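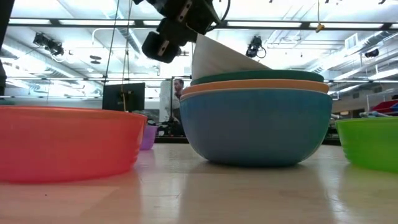
Blue, orange and teal nested together, with a paper plate tucked into the top one.

Hitero Mixed Color Bowls: the set I keep reaching for
By Lerato Shabalala

I have owned a lot of bowls. Glass ones that were lovely until they met the tile floor, steel ones that rang like a bell whenever a spoon touched them, and a very pretty Sillent set that I was too nervous to use for anything except holding lemons. So when I say I've had the Hitero bowls for six months and I'm still happy every time I open the cupboard, please understand that this is coming from someone who gets bored with bowls!

They come in a whole jumble of colors: orange, teal, purple, white, gray, lime, blue and a warm red. If you like everything in your kitchen to match, you might want to look away now. I went back and forth on it myself (my last set was all cream) and then bought them on an August evening when I was tired and it was too hot to be sensible. I'm so glad I did. Having a color for everything is more useful than I ever expected, because I can say "put it in the orange one" across the kitchen and the right bowl appears.

The blue is the one I'd rescue from a fire. It's big, it narrows down to a smaller base, and the outside is matte, so it doesn't slide around in my hands when they're covered in flour. Mine has picked up a slightly worn look on the outside by now, which I like, though I know some people won't. Hitero gives the capacity as 3000 ml and I've never managed to fill it. Potato salad for the whole family, fine. A double batch of pizza dough, also fine, with room for the rise.

The orange sits down inside the blue with only a band of rim showing, and the teal drops into the orange. That little tower is what lives on my counter most of the time. They lift apart easily too. I had a set from Zisamberg years ago that used to suction together so hard I once had to run the whole stack under the hot tap before dinner, and I haven't had that here even once.

The red and the lime are see-through, more or less, and when light comes through the side they glow. I know that has nothing to do with cooking. I still put the red one near the window on purpose. 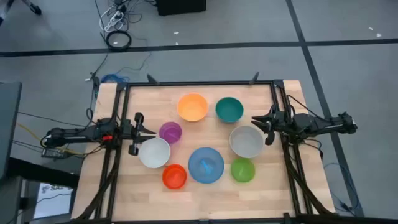
The smaller bowls took me a bit longer to love. The purple one looked like an afterthought when I unpacked it, and for the first couple of weeks it did nothing but hold rubber bands. Now it's my egg bowl. I crack each egg into it before it goes anywhere near the batter, and if a bit of shell gets in I can fish it out without ruining everything else. The lime is my spice bowl (all the dry stuff measured out ahead, like on a cooking show, which makes me feel far more organized than I am). It's the right size for dips as well.

White and gray get used for the calmer jobs. The white is good for anything where you want to see what you're doing, like rinsing berries or checking lentils for stones. The gray I mostly use for serving. It has a soft, warm tone inside that makes a plain green salad look rather nice, and it's the only one of the lot my sister has asked to borrow. She did bring it back, after a reminder or two.

I do have complaints. There are no measuring marks inside, and I'd have loved them on the blue at least. There are no lids either. I've been laying a paper plate over the top when something needs covering for a few minutes, and it does the job indoors, but on a picnic with any breeze at all you'll be chasing it across the grass. Xaba sells stretchy covers that I've been eyeing, only I can't bring myself to buy lids for bowls that ought to have come with them.

Also, turmeric. I left a marinade in the white one overnight and it had a yellow ring for a good while afterward. Baking soda paste and a sunny windowsill took most of it out. If you cook a lot of curry, use the orange one and save yourself the scrubbing.

Cleaning is otherwise no trouble. I put them on the top rack, and the curved insides don't leave any corners for batter to hide in. The rims do hold a little water after a wash, so tip them before you stack or you'll get a drip down your sleeve.

Kids like them, by the way. Mine sort beads and building bricks by color in them on wet afternoons, and when friends come over they're popcorn bowls, with a short fight beforehand over who gets purple. They've been dropped, sat in and worn as helmets, and none of them has cracked so far.

Would I buy them again? Yes, in a heartbeat, and I've already given a set to a friend who was moving into her first apartment. She uses the teal for her keys and the blue for bread dough. I told her about the turmeric.

2 comments | 6 shares

More reviews by Lerato Shabalala
Zisamberg salad spinner: worth the cupboard space?
Xaba stretch covers, tried on everything in my fridge
Sillent glass bowls, one year on
Picnic plates that don't fold under potato salad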